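Quiet Hours and Shared Rooms: Booking Policy at Skinstead House
Speaker notes, April 21, 2021
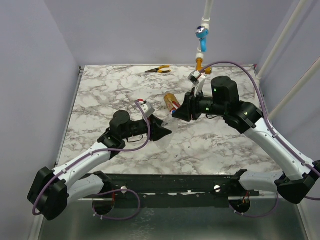 Vitalii Tymoshchuk asked in advance whether the new policy takes rooms away from evening groups. It does not. Evening groups keep their present hours through the end of the lease year, and the question should be answered before the first slide is finished.

Opening (two minutes)
Welcome members and staff. Thank the Horrocks branch for sharing its booking records. State the purpose of the talk: to explain how rooms will be assigned and what members are asked to do differently.

Slide 2. Where we stand
The house received 478 booking requests in the last quarter. Of these, 129 were for a time already taken. Pause here. Most of the conflicts fell between five and seven in the evening, when day users are finishing and evening groups are arriving.

Slide 3. What changes
Requests will go through Workby only. Paper slips at the front desk will no longer be accepted. A booking may be made up to four weeks ahead and must be canceled at least one day before. A group that misses three bookings without notice will be asked to meet with the office before it books again.
Do not read the full text of the rule aloud. Copies are on the chairs.

Slide 4. Quiet hours
Quiet hours run from nine until noon on the second floor. Music, amplified speech and moving of furniture are not permitted during this time. Phone calls may be taken in the stairwell lobby – the door must be kept closed.

Slide 5. Fees
The deposit for the large hall remains at 200 dollars. The deposit for all other rooms is 100 dollars. Both are returned within ten business days. If asked about reduced rates for youth groups, say that the matter is under review and that a written answer will follow.

Questions (ten minutes)
Take questions from the floor first, then those sent in by email. Matters concerning a single group should be referred to the office. Parking is handled by the building owner and is outside the scope of this talk.

Close by giving the office hours and the date on which paper slips end. Leave the last slide up while people collect their coats.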